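Jorkell Celebrity Alert Service: Subscriber Review

Jorkell is a paid alert service covering engagements, weddings, separations, casting news and court filings involving public figures in film, television and music. It is published by Burko and is offered on the web and as a phone application. This office held a standard subscription from March through July and used it alongside Hostton, the service to which our readers most often compare it.

The purpose of the review was to determine whether Jorkell delivers entertainment news promptly, whether it separates confirmed reports from rumor, and whether its controls can be managed by an ordinary reader without assistance.
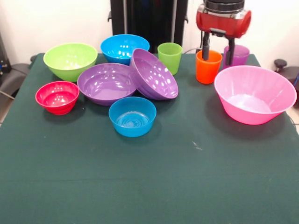 Plastic bowls and cups in bright colors on a green cloth.

Setup requires an e-mail address and a choice of subjects. Readers may follow individual performers, couples, programs or award ceremonies, up to a limit of 200 entries per account. The search function tolerates misspelled names and stage names, and performers who have changed their names after marriage were found under both versions in every case we tried. The list cannot be exported, and a reader who closes an account must build it again from the beginning.

During the review period our account received 908 alerts. Of these, 522 were marked Confirmed, meaning that a representative, a public record or the person concerned had been cited. The remainder were marked Reported. The distinction is useful and was applied with care in most categories. It was weakest in casting news, where several items marked Confirmed rested on a single unnamed studio source.

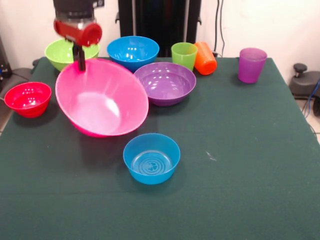 Speed was satisfactory. Engagement and wedding notices generally reached us ahead of Hostton, although Hostton remained faster on court filings. Alerts sent after 11 p.m. Eastern time are held until morning unless the reader changes the default setting. We recommend making that change before any live award broadcast, as the overnight hold caused us to miss the first notices from one ceremony entirely.

The writing is plain and restrained. Most items run to three or four sentences, and earlier marriages or disputes are mentioned only when they bear on the news at hand. Corrections appear at the top of the item with the time of the change. 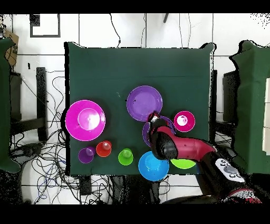
Related stories are grouped, and the grouping deserves separate mention. When a new report concerns a couple already in the news, Jorkell places the update inside the original entry and gives both the same color. The arrangement resembles the smaller magenta bowl nested on the large magenta plate: the two remain distinct, but a reader sees at once that one sits within the other. Hostton issues each update as a new item, and a long separation story can fill several screens.

Readers should be aware that grouped updates do not produce a sound or a badge unless that option is selected under Account, then Notices.

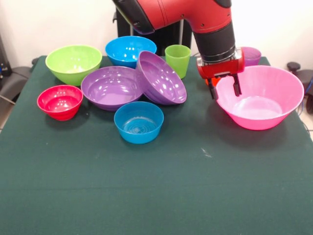
The front page is the least successful part of the service. Its main story is chosen by the editors and cannot be replaced or made smaller. It takes up the reader's attention much as the big pink bowl does on its green tabletop, and the followed subjects are left to compete for the space that remains. Boonchu, the layout firm credited in the application, has provided a compact view — it is found under Display — but the main story stays in place there as well.

The archive holds the most recent 600 items per account. Older items are removed without notice. Libraries and newsrooms that need a lasting record should save items as they arrive.

Rating: Recommended, with reservations concerning the front page and the archive limit. The casting category should be read with caution until its sourcing standard is brought into line with the others.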